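Taking the slow bus to Filtham

I gave up the car in March and I keep getting asked how I'm managing, so I thought I'd write it down. Mostly fine! The 57 goes from the end of my road in Murnden all the way to Filtham, and if you get the seat upstairs at the front it's the best view in the county for the price of a coffee. It does take ages, mind you. It goes round by Pradness to pick up the college lot, then sits outside the garden centre for five minutes with the engine off while the driver has a stretch.

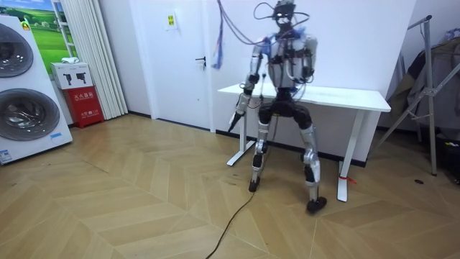

I used to hate that bit. Now I get my flask out. I've read more novels since spring than in the two years before, and I've started recognising people, the way you do – the lady with the seed catalogues, the lad who always gets on eating toast. We nod. One wet morning the lady with the catalogues gave me a packet of runner beans and they're halfway up the fence now.

The shopping was harder to sort out. You can't do a big weekly shop on a bus unless you've got arms like a weightlifter, so I go little and often and get the heavy stuff from Gough's, who deliver if you ring before noon. I've been eating better for it, I think, though there was a week of nothing but leeks.

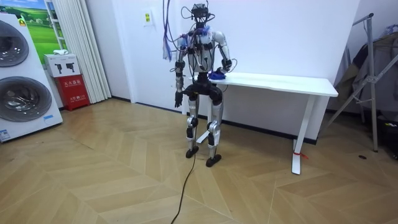

By the long white table.

The evenings are still a pain. Last one back is twenty to eight, so anything that starts at seven is out unless I can cadge a lift, and I don't like asking twice.

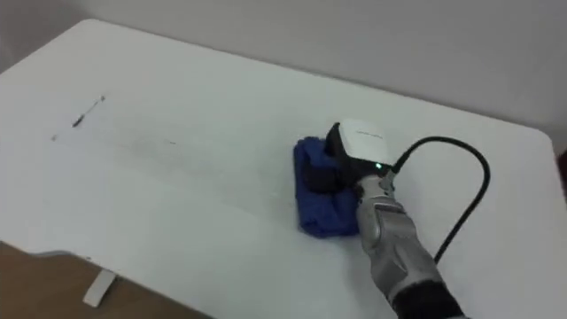 I did try cycling it once, along the old railway path, and got as far as the second gate before the rain came in sideways. Might have another go when the mornings are lighter. If anyone has a decent pair of waterproof trousers they don't want, size medium, let me know in the comments – I'll swap you for beans.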